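Section 2: Bleeding your radiators and topping up the pressure

Right, this is the bit people put off until January and then wish they hadn't! I've done it every year with my own Wesari boiler and it's a half-hour job, tea included.

You'll need the little brass key from the Prilteck kit, an old towel and something to catch drips (I use a margarine tub).

1. Turn the heating off at the wall control and leave everything to cool right down. I mean properly cool – go and do something else.

2. Start downstairs with the radiator furthest from the boiler. If you're in a flat, just start with the furthest one.

3. Find the bleed valve, a small square peg near the top at one end. Hold the towel under it, fit the key and give it a gentle quarter turn anticlockwise.

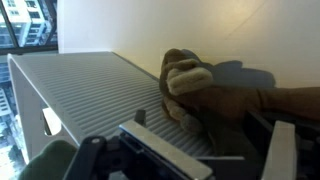
4. Listen for the hiss. When it stops and you get a steady dribble of water, close the valve again. Snug is fine, please don't lean on it!

5. Work your way round the rest of the house, then go back to the boiler and look at the pressure gauge. It'll probably have dropped below 1 bar.

6. Open both filling loop taps slowly until the needle sits between 1 and 1.5, then shut them both. Check them again before you walk off (I left one open once and had a very soggy afternoon).

CAUTION: Never take the bleed screw all the way out. The water behind it can be black and it does stain carpets, mine included.

Note: if one radiator stays cold at the bottom but warm at the top, that's sludge and bleeding won't shift it. Have a look at section 4 before you ring anyone.

Note: if the pressure drops again within 2 days, look under each valve for drips. Batordale gets very hard water, and the older valves round our way do tend to weep a bit.

7. Put the heating back on and feel each radiator once it's had time to warm up. Any that still gurgle can have another go tomorrow, from step 1.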